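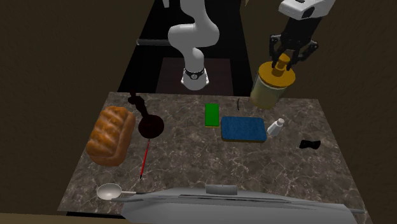
The Niston Register, reviewed by Jessie Rennie

Niston is a web tool for tracking asylum and resettlement rulings by local governments. I used it through August on the single-office plan, which allows 200 saved cases and 10 alerts.

Search is fast. Filters cover court, date, and type of ruling, but not country of origin, so that has to be typed as a keyword. Exports hold 400 rows at most, and larger sets must be split by date. Appeals are linked to the first ruling in most cases I opened. Housing orders are filed under "Other," where they are easy to miss.

The help pages are out of date. Support answered my one question in two days.

Good for a small newsroom or legal clinic. For bulk research, Vikari has the better export.

Rating: 3.5 out of 5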